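Ridgeway Shared Workshop, Bay 3
Student project report: two-arm bouquet wrapping

5. Results and doubts

We set out to have two small arms wrap flowers in paper. The Bolar kit page says a task like this can be learned in an afternoon. We started in November and I still wouldn't call it learned.

We logged 156 attempts. By our own rules 13 passed, and the rules were soft - any wrap that stayed closed while we counted to three. The Ondik controller reported far more successes than that, so I stopped using its number.

Paper is the weak point. It creases differently every time, and I don't believe 1000 more runs would fix that without a better way to sense the fold. Moving the arms farther apart on the rail made no difference I could measure.

The second group wants to show this at the Privstead open house. I'd wait. Cable routing also needs redoing before anyone else uses the bench.
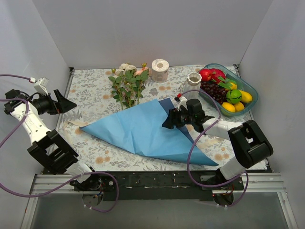 Figure 3. Both arms at the bench with the blue wrapping paper and artificial roses.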